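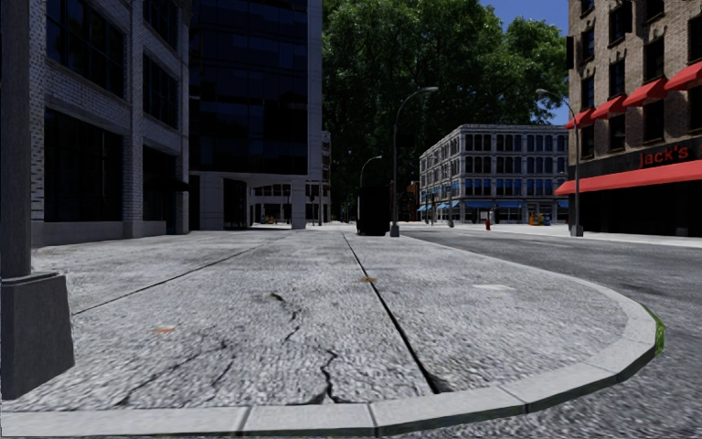
Projektbericht: Der Roller, der nicht über die Ecke wollte

Unser Lieferroboter hatte in der Simulation bis Dezember alles geschafft, was wir ihm hingestellt haben, und wir waren ehrlich gesagt ziemlich stolz (inklusive Pizza). Er heißt Medport, fährt auf vier Rädern und soll später mal Päckchen über den Gehweg bringen. Dann kam die Strecke Custham dran, mit breitem Betongehweg, Rissen, tiefen Fugen und dem runden Bordstein vorne an der Kreuzung. Und plötzlich ging gar nichts mehr!

Von 887 Fahrten haben wir 200 abgebrochen. Beim ersten Durchsehen dachten wir alle an die Räder, klar, Fuge tief, Rad klein, hängt fest. Ich habe dann einen ganzen Dienstag lang Reibwerte verstellt, was überhaupt nichts gebracht hat – den Nachmittag hätte ich gern zurück.

Im Log stand nämlich etwas ganz anderes. Der Planer Rarico hielt die verzweigten Risse für eine Kante, also für das Ende vom Gehweg. Damit lag die »Kante« mitten auf der Platte, und Medport suchte sich einen Weg daran vorbei, Richtung Fahrbahn. Manchmal stoppte er noch vor dem Bordstein, manchmal stand er mit der Vorderachse schon drüber. In echt wäre das richtig gefährlich, deshalb haben wir den Fehler als Sicherheitsfall eingetragen und alle Außentests gestrichen.

Schuld war eine Schwelle, die ich selbst gesetzt hatte. Dunkle Linien ab einer bestimmten Länge wurden als Höhensprung gewertet, ganz egal, was die Tiefenmessung dazu sagte. Auf unserem alten Testboden Seidel gab es halt keine Risse, da ist das nie aufgefallen.

Jetzt müssen beide Quellen zustimmen, bevor eine Kante in die Karte kommt. Außerdem hält der Roboter 600 Millimeter Abstand zum Bordstein und bleibt stehen, wenn das nicht geht. Mit der neuen Version sind wir 700 Fahrten gefahren, keine endete auf der Straße. Er bleibt jetzt aber öfter grundlos an der tiefen Fuge stehen, das nervt, und daran sitze ich gerade noch.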